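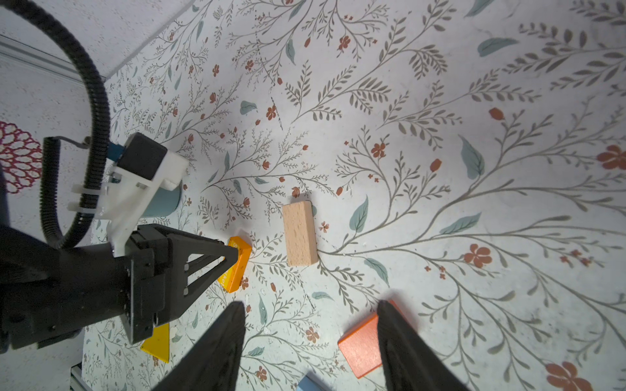 Přemysl Matoušek wrote in to ask why we bother with two finger shapes when one pair will pick up any block on the table. It will, if you have time to line it up. The lab compares how much lining up each pair needs.

Lab 3: Comparing finger pairs on a two-arm cell

You will try the Firnel fingers and the Rusnák fingers. Both are tapered and both fit the same mount. Run the same set of picks with each pair, first with the left arm, then with the right. Keep the speed at 100 on the controller page for all runs.
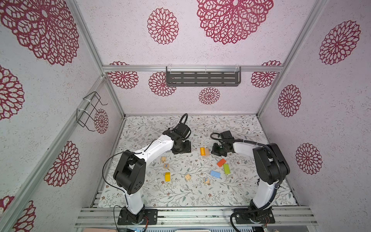 Page last changed: May, 4:15 pm

Before you start, check that each arm can reach the middle of the table without touching the other. Move one arm at a time. The cable loop at the wrist needs slack, so turn the wrist both ways by hand before the first run.

Step 1. Single cube. Close on two opposite faces, lift, hold, and set it down. Write down whether the cube turned in the fingers. A cube held near the tips turns more easily than one held deeper.
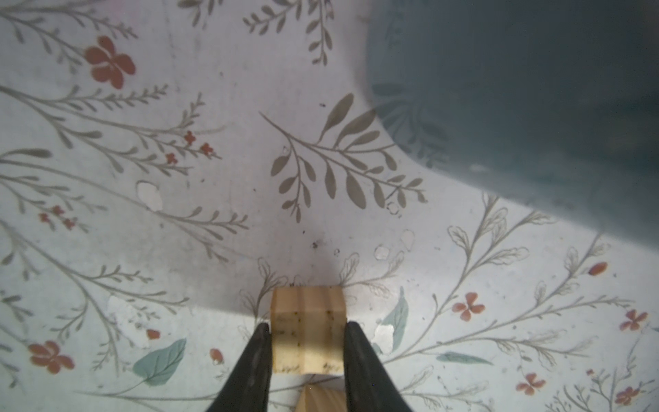
Step 2. Block beside a stack. Pick a loose block without touching the stack next to it. Approach with the fingers open and close slowly.

Last term's groups logged over 991 picks at the Rarnstead lab, 116 of them in Step 2.
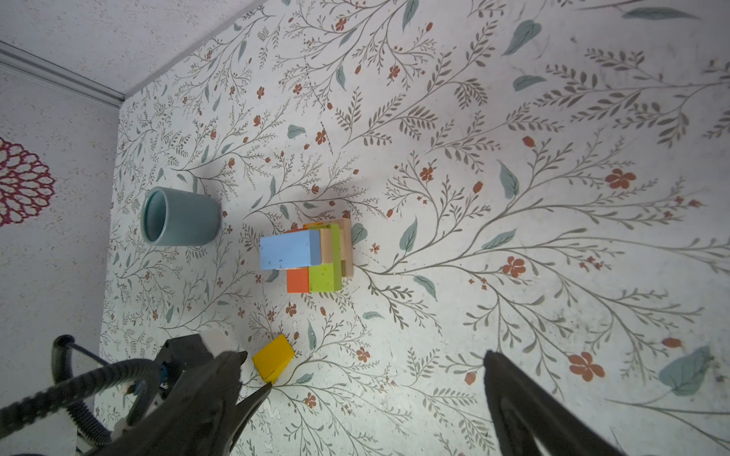
Wrist cameras are the second thing to compare. The Borkwood viewer shows the live picture, and you should note how much of the target you can see before you close. With the fingers wide apart, as they are around the yellow block, the gap between fingertip and block is easy to judge. Once they close, the fingers can hide the sides of the block, so write down your estimate before that point.

Hand in your log sheet and one paragraph on which pair you would keep for Step 2.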